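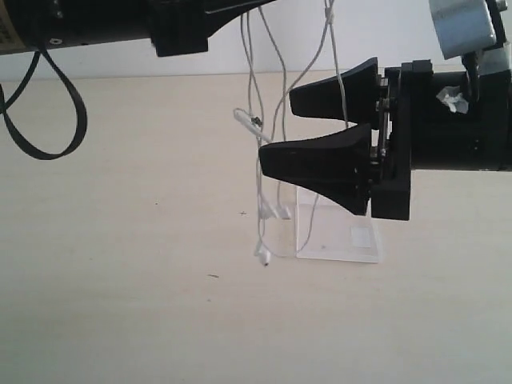
How does a robot learn to untangle earphones?

For you, a knot in a cable is a small problem. For a robot it is a very hard one. A cup keeps its shape when you lift it, but a cable bends in a new way each time.

The team of Bongani Buthelezi at Jondlow tried a method called "learning from showing". A person moves the two robot arms, and the computer remembers every movement. They did this 900 times, with earphones tangled in many different ways. The work started in February.

Then the robot had to try alone. It got 12 new tangles, which it had never met before, and it opened 4 of them. Is this bad? The researchers do not think so. With only 233 lessons it could not open any.

Try it yourself: close one eye, use only two fingers of each hand, and untangle a string.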